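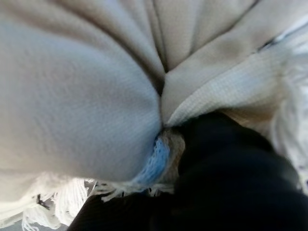
Wrist camera, fabric gathered at the finger. Cream cloth, white waffle strip, some light blue mesh, fringe at lower left.

Sunday, December 13, 2020
Soft goods, bimanual hold, controller and perception notes

Goal for the day was to get the squeeze controller off fixed width and onto the force estimate, and to find out why the segmentation keeps dropping the object at close range.

Segmentation first. The wrist view above is a good bad case. The Lollomora mask model is fine at arm's length, but once the cloth fills the view it has no outline to work with. It splits the bundle along the dark crease and reports two objects. The waffle strip comes back as a third, and the fringe goes to background on most runs. Then the planner picks the biggest piece, takes its centroid, and wants to move the hand left into the middle of the big fold. Wrong place, and it would lose the gather.

Tried raising the merge threshold. That joins the two sides of the crease but also swallows the finger, black on cream or no. Put it back.

What I have in now: the wrist mask is ignored once the finger depth reads under the cutoff, and the tracker carries the last good mask forward using arm kinematics only. Crude. It assumes the cloth moves with the hand, and that is false whenever it slips. The flag is wrist_mask_hold, default off, please leave it off on the shared config until I have logs from more than one object.

Controller. Old version closed the two hands to a commanded distance and stopped. On anything plump the commanded distance is a guess. New version closes at constant speed until the estimated squeeze force passes the threshold, then holds force with a slow integrator. Both arms run the same law with the midpoint held by a separate loop, so the object shouldn't walk sideways if one arm is stiffer.

Ran 20 trials on the recorded joint logs in playback before turning it on live. 4 of them tripped the force limit early. All 4 were the same cause: the filter starts at zero when the mode switches, so the first samples look like a step. Fixed by seeding the filter with the current estimate. Replayed the 4 and they pass.

Also found that the left and right force estimates were stamped by different clocks. The Takagi driver stamps on receipt for one bus and on send for the other. Offset was small but the midpoint loop was chasing it. Both on receipt now. Anything recorded before commit 284 has the old stamps, so don't mix those logs with new ones when fitting gains.

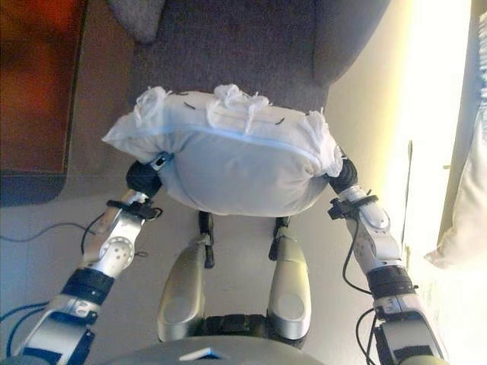 Tadberg wrote back under the gain plot that the integrator is hiding a friction problem, that a pillow will creep under constant load whatever we do, and that the hold loop should freeze once the width stops changing instead of going on pushing.

Fair point on the creep. I don't want a hard freeze, though, because lifting changes the load on the hands and a frozen loop can't answer that. Compromise: deadband on the integrator, wide while the arms are still, narrow while they move. Added as two parameters in the hold block. The starting values are copied from the Nostville branch, which was tuned in May for foam blocks, so treat them as placeholders.

The head camera mask is much better behaved than the wrist one. White on gray chair gives it a clean edge along the back. The weak side is the right, where the window light washes things out and the white cushion over there sometimes gets pulled into the same mask. Locked exposure and cropped the region of interest on that side. Frame 362 in the second log is the worst one if anybody wants a test input.

Left to do:
- log the integrator state, it is not in the recorder topic list
- slip check from the wrist view, maybe optical flow on the waffle strip, enough texture there
- unit test for the filter seeding
- ask for the receipt stamp to be the driver default

Config saved under squeeze_hold_b. The old fixed width mode is still there under its old name.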